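### 3.2 Building the grippers in the shared workshop

The two hand-held grippers were built over one August in the Prondisby workshop, a rented unit whose members share the benches and the tools. All the printed parts came off the workshop's own printer. The first shell, which we called Flilleletti after the folder it was saved in, cracked along the screw bosses when it was closed for the third time. The second version has thicker bosses and a wider lip where the halves meet, and it was used for everything reported below.

Printing one full set of parts took 31 hours. Sanding and fitting took longer than we had allowed for, mainly at the finger slides, which bound at one end of their travel until the rails were shimmed with strips of card. Fuseini Lamptey later replaced the card with printed shims of the same thickness. We did not see any binding after that, though we checked the slides by hand only and did not measure the force.

Each gripper can carry a square marker on a raised mount so that its position can be followed from the other one. The mount went through several versions. An early one was glued and came off when the tool was put down hard on its side. The current one is held by two screws and can be taken off for charging. Marker size was a compromise - a larger square is read more reliably at arm's length but catches on sleeves.

Checks were carried out on the open floor of the workshop (Figure 4), with one person holding both tools or two people holding one each. We recorded 100 short runs, of which 40 were made in the morning and the rest after lunch, when the light from the windows is stronger. 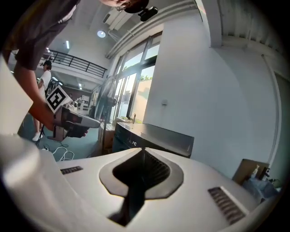 **Figure 4.** A second gripper with its square marker, seen from the first.

The morning runs gave fewer lost readings. In the afternoon the marker was sometimes washed out when the tool was tilted towards the glass, and a matt print on plain paper did better than the laminated one we had started with. We switched to matt prints for both grippers and repeated 30 of the afternoon runs. Van Dusen mounts, which hold the marker at a fixed slope, were tried on one tool but made it awkward to set down, and we went back to the flat mount.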